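Josillow 2 is out, and I've been poking at it all week

Dec 24, 2021

The planner I've been nagging people about since April finally has a proper release. Josillow 2 went up this morning, and Gisela Rieger, who leads the small Westerberg team behind it, was kind enough to give me a look at it before the holidays swallow everybody up.

If you missed my earlier posts, Josillow is motion planning software for robots with two arms. You give it a target for one hand or both, it works out how the joints should get there, and it keeps checking the plan against the robot's own body and the furniture while the arms are moving. The first version did the planning part pretty well. The checking part was slow, and I once watched it sit and think for so long that I went and made a sandwich.

The big change this time is where the planner gets its idea of the world. Version 1 wanted one overall view of the room and nothing else. Version 2 takes a separate view from each wrist and stitches those in with the overall one, so a close-up where most of the picture is gripper (and there are a lot of those!) can still tell the software something useful. The fingers get masked out first, using the robot's own joint readings, and whatever is left over goes into the map. Big blank areas are marked "unknown" now. In the old release they were marked "free," and I think that explains a good half of the strange plans people sent me over the summer.
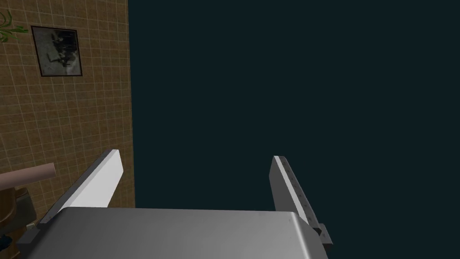
What the tests say

The team ran the new release through 231 simulated reaching tasks in furnished rooms, with both arms mounted on a torso and things to pick up on a table. Gisela told me the planner found a path without touching anything in almost 100 more of them than the old one did. I haven't seen the full results yet, so treat that as her number for now – she says the logs will go up with the next update.

What I can tell you is how it feels to use. I loaded one of their rooms on my own aging desktop, set a target on the tabletop for the right arm, and had a path before I'd let go of the mouse. Then I got mean and put the target past the lamp at the far end. It told me plainly that the spot was out of reach and named the joint that ran out of travel. The old version would have just said "failed," so I was pretty happy about that.

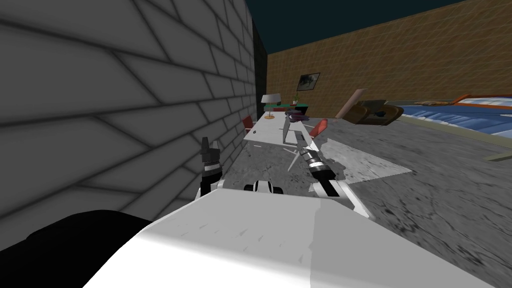 Can you use Josillow 2 without a real robot?

Everything in the release runs in simulation, so a desktop computer is enough to get going. You'll only need hardware if you want to try the new wrist calibration tool, and that part is still marked as a preview.

There are some rough spots. The installer forgot my settings from version 1, the menu for picking which arm goes first is buried 3 levels deep, and soft things like bedding are still treated as solid boxes. Gisela knows about all of it. The settings bug is at the top of her list, and the menu is getting moved because two testers in Drorkville complained even louder than I did.

The download is on the project page, along with the sample rooms. Anyone near Preltstead can also catch a demo at the spring robotics meetup there in April – I'll be the one in the second row asking about the bedding.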